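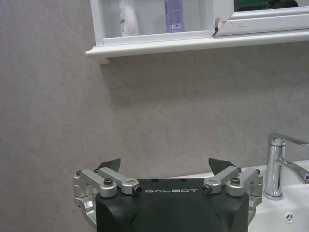

3.2 Collecting Demonstrations by Remote Control

All demonstrations for the washbasin task were recorded in the Girkemness test bathroom. The operator sits in the next room and moves the arm with a hand controller, looking only at the wrist view (Figure 3). We collected 462 episodes in this way. Before each one the arm was sent to a start pose with open fingers, and the operator could then choose the approach freely.

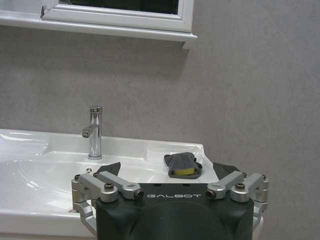
The operators were asked to move slowly near the faucet, where a small error of the wrist can bring the linkage against the metal. We removed 71 episodes in which the contact force was over our limit - most of them came from the first sessions, when the operators were still learning the controller. The other episodes were cut to at most 2,000 time steps and used for training without more filtering.

Figure 3. Wrist views at the washbasin, with the fingers open.

Contact: Cemilum Laboratory, Girkemness | Copyright the authors | Back to top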